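Off-Season Resident Rates at Lakeside Hotels in Hividley
Student project report, Tourism Management
Leonidas Konstantinidis

1. Purpose

Hotels in Hividley sell most of their rooms to visitors from outside the region. In winter the same rooms stand empty on weekdays. Several hotels now offer a lower rate to people who can show a local address. This report looks at how those rates are set, what conditions are attached, and whether they compete with the rates sold to outside guests on the same nights. 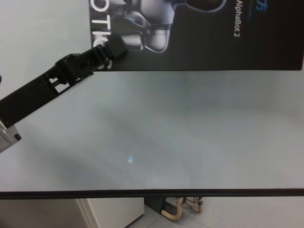
Last changed: Friday, December 27, 2019

2. Data

Rates were collected for seven hotels that publish a resident rate. Prices were read from the hotels' own booking pages and from Skeser, the reservation system used by most of the smaller properties. Each reading recorded the room type, meal plan, cancellation terms, and both the resident and the standard price. Readings with no standard price for the same room and night were dropped. The final set contains 1000 paired readings.

Packages that included lake cruises or spa entry were left out. The value of the extras could not be separated from the room price, and the hotels did not answer the question in the same way when asked.

3. Method

The discount was calculated as the difference between the standard price and the resident price, divided by the standard price. Taxes were included in both. Where a hotel showed the resident price per person and the standard price per room, the resident price was converted using double occupancy.

Hotels were placed in two groups. The first group, which includes the Fevetti, changes its standard price daily and keeps the resident price fixed for the season. The second group, which includes the Stamatopoulos guesthouse, applies a fixed percentage to whatever the standard price is on the day. 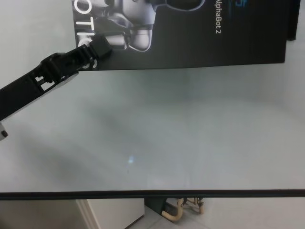 The grouping matters for the comparison of weekdays and weekends. In the first group the discount is largest when demand is high, so the hotel has a reason to block resident bookings on those nights. The booking pages show this clearly: resident rooms are often marked as sold out while standard rooms of the same type are still open. In the second group availability was the same for both rates on nearly all nights checked.

Minimum stay was treated as a separate variable. The Fevetti requires two nights for the resident rate and has no such rule for the standard rate. A one-night resident stay there was therefore coded as unavailable, even if the room was free.

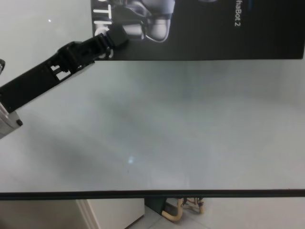 Fig. 3. Gripper arm over the tabletop.

4. Limitations

Published prices do not show what was sold. Occupancy figures were requested and were refused by the larger hotels. Telephone bookings are also missing, and older residents may use them more often. Proof of address is checked at the desk, and the report has no information on how strictly this is done.

5. Further work

Readings will be repeated in February, when the winter school break raises demand. The fixed-price group should then show more blocked nights. The conversion to double occupancy will be replaced with single and double readings taken separately.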